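Prudano reference manager: two terms in

I started using Prudano in April, when my dissertation sources had got out of hand and I was losing page numbers left, right and centre. I now have 2,866 items in it (articles, chapters, far too many conference papers) and it still opens in a couple of seconds. I love it!

The best bit is the notes panel. You highlight a line in a PDF, type your thought next to it, and the page reference comes along when you paste it into your draft. Tags work the way you'd hope, and you can nest them – mine go five deep in places, which is my own fault. Importing from our library catalogue at Rosavmont took one click per record, or one click for up to 150 if you tick the whole results page.
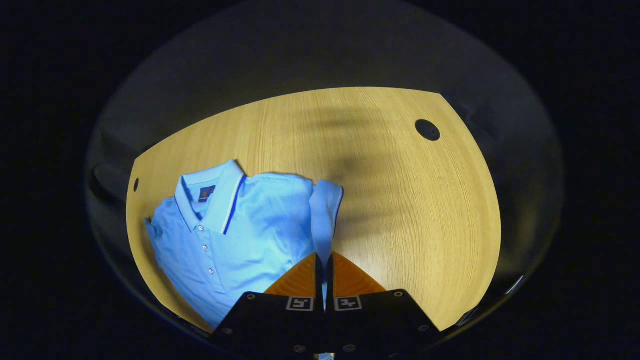 Byung-chul Na commented that the duplicate finder missed a lot of his older records, mostly ones where the journal title had been shortened, and that he ended up merging them by hand over a weekend. He'd still pick it over Prornach for the notes alone.

Fair point about the duplicates, and I've had a few slip through too. Sorting by DOI first helps a lot. My other grumble is the citation styles: the footnote style my department wants puts the editor's name in the wrong place, so I check every edited book before handing anything in.

Version 2 of the Word add-in is much steadier than the first one, by the way – update it before you start a long chapter.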